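Ticket: Durchlauferhitzer schaltet während des Zapfens ab
Status: gelöst
Gemeldet von: Cyril Whitlock
Gerät: Kemeo, elektronisch geregelt, Unterbau
Bearbeitet durch: Kundendienst Claneck

Fehlerbeschreibung

Das Warmwasser in der Küche wird nach kurzer Zeit kalt. Im Display erscheint E 22, danach muss das Gerät am Bedienteil neu gestartet werden. Der Fehler tritt seit September auf, anfangs nur morgens, inzwischen bei fast jedem Zapfvorgang. Im Bad hängt ein zweites Gerät gleicher Bauart, dort gibt es keine Störung.

Bereits versucht: Sicherungen aus und wieder ein, Solltemperatur gesenkt, Eckventil ganz geöffnet. Keine Änderung.

Rückfrage Claneck

Bitte teilen Sie uns mit, ob der Fehler auch bei voll geöffneter Armatur auftritt und ob das Bedienteil verkabelt ist oder über Funk arbeitet. Beim Funkmodell brauchen wir außerdem den Montageort und die Art der Wände dazwischen.
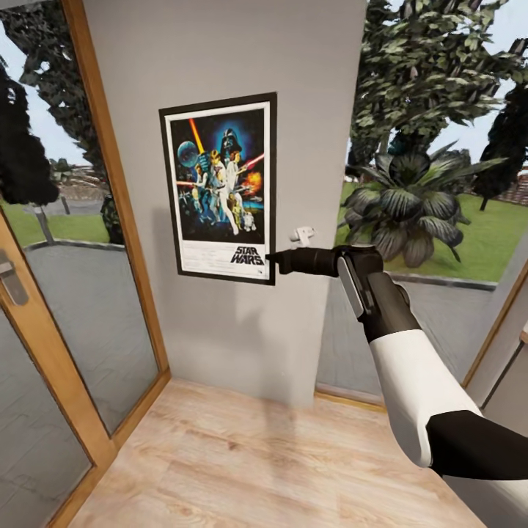 Das Bedienteil ist die Funkausführung. Es liegt zurzeit lose im Wohnraum auf einem Regal, vorher hing es in der Küche neben der Tür. Fest montieren möchte ich es an dem schmalen grauen Wandstück zwischen den beiden Glasflächen zum Garten, unter dem gerahmten Star-Wars-Poster. Ob in diesem Wandstück Metallprofile stecken, weiß ich nicht. Der Fehler kommt übrigens auch, wenn ich das Bedienteil direkt neben das Gerät halte – an der Reichweite liegt es also vermutlich nicht. Bei voll geöffneter Armatur dauert es länger bis zur Abschaltung, sie kommt aber trotzdem.

Antwort Claneck

E 22 bedeutet, dass der Durchfluss während des Heizens unter den Mindestwert gefallen ist. Mit der Funkstrecke hat der Code nichts zu tun, eine unterbrochene Verbindung würde als E 9 angezeigt. Den Montageort können Sie daher unabhängig von dieser Störung wählen.

Bitte prüfen Sie der Reihe nach:

1. Sicherungen ausschalten, gegen Wiedereinschalten sichern, Kaltwasserzulauf schließen.
2. Filtersieb im Kaltwasseranschluss herausnehmen und spülen.
3. Strahlregler an der Armatur abschrauben und auf Kalk prüfen.
4. Zulauf öffnen, Armatur auf warm stellen und laufen lassen, bis keine Luft mehr kommt. Erst danach die Sicherungen wieder einschalten.

Die Gerätehaube bleibt dabei geschlossen. Arbeiten an der Elektrik nur durch einen Fachbetrieb.

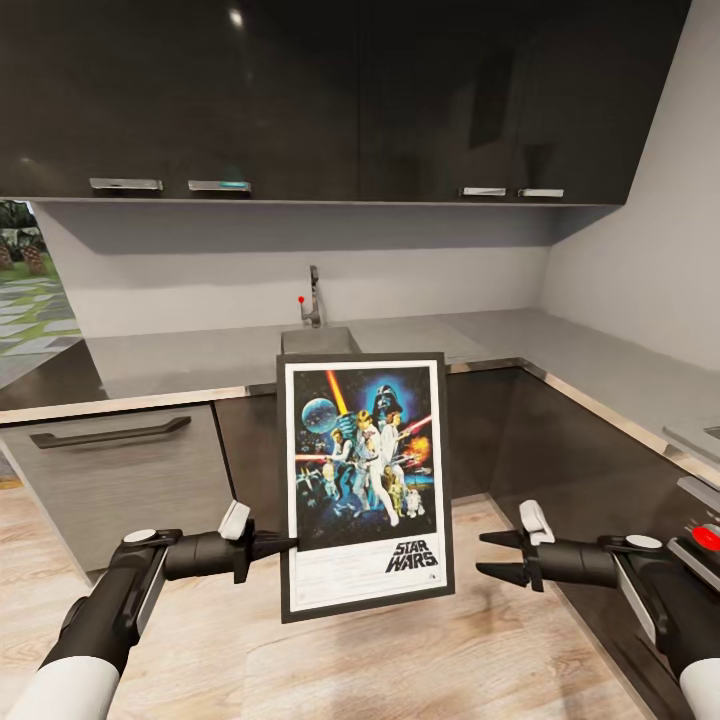 Nach Punkt 4 notieren Sie bitte den Durchfluss, den das Bedienteil im Servicemenü anzeigt. Dorthin gelangen Sie, indem Sie beide Pfeiltasten 10 Sekunden gedrückt halten. Der Wert wird in Litern pro Minute angegeben und sollte bei voll geöffneter Armatur deutlich über 3 liegen. Darunter schaltet das Gerät ab.

Rückmeldung Whitlock

Punkte 1 bis 4 erledigt. Im Filtersieb saßen Rostpartikel und ein Stück Hanf, der Strahlregler war leicht verkalkt. Nach dem Reinigen zeigt das Servicemenü zuerst einen normalen Wert, der dann aber langsam bis auf 3 absinkt. Danach wieder E 22. Das Sieb habe ich ein zweites Mal ausgebaut, es war sauber.

Antwort Claneck

Das langsame Absinken spricht für das Mengenregelventil im Gerät. Bei der Baureihe kann sich der Kolben durch Partikel festsetzen. Wir haben den Vorgang an den Fachbetrieb Gananier weitergegeben, der sich zur Terminabsprache meldet.

Einsatzbericht Gananier, Monteur Sepúlveda

Mengenregelventil ausgebaut, Kolben schwergängig, Ablagerungen am Sitz. Ventil und Dichtungen getauscht, Sieb erneuert. Probelauf 10 Minuten, Durchfluss konstant, keine Fehlermeldung. Fehlerspeicher gelöscht. Hauswasserfilter ebenfalls angesehen, Einsatz stark zugesetzt – Wechsel empfohlen, nicht Teil des Auftrags.

Letzter Eintrag Whitlock

Gerät läuft seitdem ohne Abschaltung. Filtereinsatz ist bestellt. Ticket kann geschlossen werden.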